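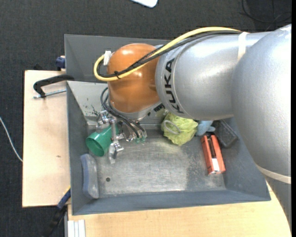 Heidrun Rüegg

3.2 Collecting grasp examples

Figure 3. A KUKA arm with a multi-fingered gripper over the bin, next to a green plastic cup lying on its side.

All training examples for Wirno were gathered on a single workstation. The arm reaches over a shallow gray bin with sloped walls (Figure 3). We chose sloped walls after early trials in a square box, where items pushed into a corner could not be reached by the fingers and had to be moved by hand. The bin rests on a table and is not moved between sessions.

Items were drawn from a pool of 18 household objects. The pool mixes rigid and soft things on purpose. A plastic cup gives a clean contact on its rim but rolls when touched on the side. A mesh bath sponge can be picked up from almost any direction, yet its outline changes with every grasp, and its cord loop sometimes catches on a finger. Boxes are easy when they lie apart from other items and hard when they lie close to a wall.

Before each session an operator tipped the chosen items into the bin and left them as they fell. We did not arrange them. The system then proposed a grasp point and a hand angle, moved the gripper above that point with the fingers pointing down, lowered it, closed the fingers, and lifted. A grasp was marked as a success if the item was still held after 5 seconds at the top of the lift. The item was then released over the bin from a low height, so that the layout changed a little with each attempt and the operator could stay out of the way.

In total we kept 744 attempts. Each one is stored with a view of the bin before the approach, the proposed grasp, the finger positions at closing, and the label. Attempts were dropped if the arm stopped on a force limit before the fingers closed. We kept failed grasps of every other type, including those where the gripper closed on nothing, as the model needs them to learn which points to avoid.

Labels were set automatically from the finger positions and then checked by a second person, Usman Ansari, who had not run the sessions. Most corrections concerned the sponge, which can be held by a few strands while the fingers read as fully closed. These cases were counted as successes. The same rule is used for the test sets in Section 4.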